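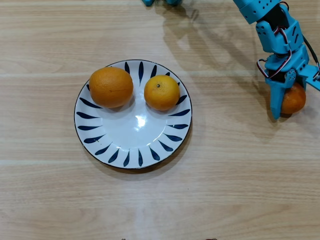

What happens to my energy when I close the game?

It keeps filling up while you're away, one point every two minutes, until you reach your limit of 55. If you've bought the bigger larder from the Nistham market, the limit goes up to 65 and stays there for good. Anything you were given as a gift sits on top of that and won't be lost, so please don't feel you have to race back in the middle of dinner!

Last updated August 29, 2021
Reading time: 2 min

Can I play Dendetville without linking a social account?

You certainly can, and plenty of our neighbors do. You'll be asked to pick a town name and a password, and off you go. The one thing you'll miss is the visiting feature, as the game needs a friends list to know whose gate to open for you – but you can link an account later from the settings page and your town will come along exactly as you left it.

How do I get to Hourani Island?

The ferry opens once you've saved up 3000 coins and finished repairing the dock. We know the dock takes a while (we've had many letters on the subject, some of them very funny), so in May we lowered the number of planks it asks for. If your dock was already half built then, the extra planks went back into your barn.

I bought coins and they never showed up. What now?

Oh dear, sorry about that. Most of the time the payment is just slow, so give it an hour and reload the page. If there's still no sign of them, write to the Kalta help desk with your town name and the receipt number, and we'll look it up and add them by hand.

Will my crops wither if I go on vacation?

They'll wait for you. Crops in Dendetville stop growing when they're ripe and stay that way until you pick them, whether you're gone for a weekend or the whole summer. Animals will be a little grumpy, but one feeding puts that right.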